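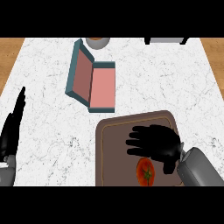 Courses > Sport Management > Unit 2 > Handout

Print this page | E-mail this page

Match attendance: terms and worked case

Gate: tickets scanned at the turnstile. Sold: tickets issued, season tickets included. The gap between them is the no-show count.

Case. Bendberg at home to Ornton, January. Sold: 1000. No-shows: 158. Gate: 842. No-show rate: 15.8 percent.

Report the gate and sold figures separately – clubs often publish only the second. Away tickets go in both totals unless the league rules say otherwise.

Exercise: rework the case with season tickets left out. State what extra data you need. Read the Chege notes on pricing before the next class.

This site uses cookies. By continuing you accept our cookie policy.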